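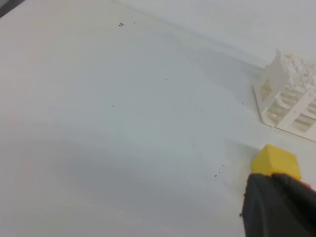
Figure 2a. Plain white surface with a band of soft grey shading.

5. Living with white tables

5.1 How white became the usual choice

When we first began visiting the shared rooms of Tirkport and Morkum, we had meant to write mostly about chairs. Chairs are what people complain of, and the older studies of reading rooms and craft rooms have a great deal to say on them. But as the 761 questionnaires came back, and as we sat down over tea for the 50 longer talks that followed, we found that people kept drifting, quite happily and without any pushing from us, towards the subject of tables, and in particular towards their colour.

Most of those we spoke to could remember the rooms before the change. The tables had been brown, or a dark green that several people in Morkum still speak of with real fondness, and they were replaced over a period of five years as the Margaritis building and its neighbours were done up one after another. White was chosen, so the planning papers tell us, for its brightness on winter afternoons and for the way it makes a small room feel larger. We have no wish to quarrel with either aim. Respondents who used the rooms after 4 p.m. were by and large pleased with how light they had become, and one described coming in from the rain as "like walking into a clean kitchen".

What the planning papers do not mention is that a white table is seldom white all over. Light falls on it unevenly, and a person sitting down to read or sew will meet a patchwork of greys and warmer tones that moves as the day goes on. Some found this restful. Others, chiefly those who did close work, said that they shifted their chair again and again to get away from a shadow they could not quite place.

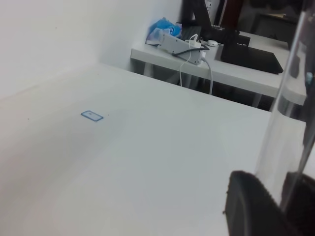

Figure 2b. White tabletop with a small blue outline, and a second white desk beyond it.

5.2 Finding one's place

A second matter that came up in the talks was the question of where one person's space ends and the next begins. On the old tables the grain, the joins and a good many years of ink stains gave people something to go by. On a plain surface there is little to hold the eye, and newcomers in particular told us that they felt shy of spreading out their things. A modest mark of some kind seems to help a good deal. In Tirkport, where strips of coloured tape had been tried for a while, regular users spoke warmly of them and were sorry when they were taken up.
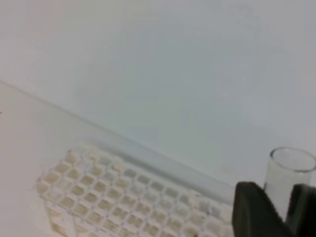
Contrast between an object and the table beneath it was, for older respondents especially, the part of the subject they cared about most. They spoke of white paper on white tables, of pale buttons and thread, and of reading glasses put down for a moment and then hunted for with growing crossness. Clear things are the hardest of all. A transparent tube lying on a pale surface may show only as thin bright and grey lines along its edges, and a reader with tired eyes could easily pass over it. We were told of knitting gauges, rulers and pen caps that went missing in just this way, and it was a common habit in both towns to bring a dark cloth or a tray from home.

Cleaning staff saw the matter rather differently, and we are grateful for the patience with which they put us right. For them a white table is a truthful one: it shows what needs wiping. They did say that the Rustenix finish used in the later rooms 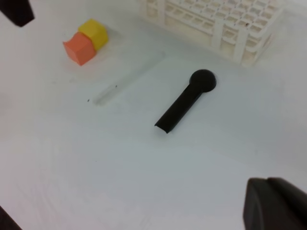 was kinder in this respect than the earlier paint, and that it took less rubbing to bring back. Even so, they would have liked a slightly deeper shade, a cream or a soft grey, which would forgive a little more between one wipe and the next – and which, as it happens, is very near to what the sewing groups asked for. We return to these middle shades in the next section, where the answers from the two towns are set side by side.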